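Soft-Item Snag Fault: Frequently Asked Questions
Rornimholm cell, Zastodon controller, June revision

What is fault 901?
Fault 901 is a grip-release fault. The controller commanded a finger to open and the measured position did not follow. On this cell the usual cause is elastic or strap material caught at a finger joint.

How often has it occurred?
The log for the last test block holds 1798 pick attempts and 80 faults with this code. Two of them ended with a stripped finger gear. The rest cleared by hand.

Which items are affected?
Anything that loops, stretches or folds. Straps and rubber bands are the worst. Rigid items have not produced the fault.

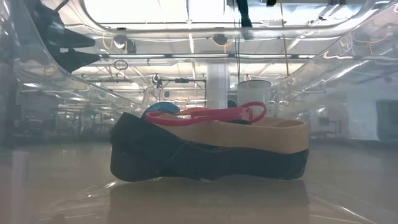 Sandal with a red strap, gripper still clear of it. 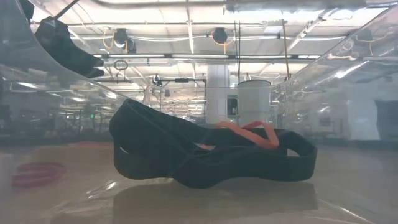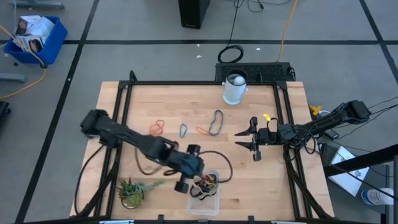 Both arms at the table, with rubber bands on the tabletop and in the clear container.

Can I pull the item free while the arm is powered?
No. A stretched band stores enough force to move a finger once the joint lets go, and the controller may retry the open command. Press the stop, wait for the drive light to go out, then cut the band. Do not unhook it.

Why does the arm retry after a fault?
Halliday firmware ships with automatic retry turned on. Set the retry count to zero under Gripper, Recovery. The setting is stored per arm, so change it on both.

Does a reset clear the fault?
It clears the code only. If material is still in the joint, 901 returns on the next open command. Inspect both fingers before resetting.

When should a gripper be sent to Nustach for repair?
When a finger clicks, or fails to close fully with nothing in it. Tag the arm out and include the fault log.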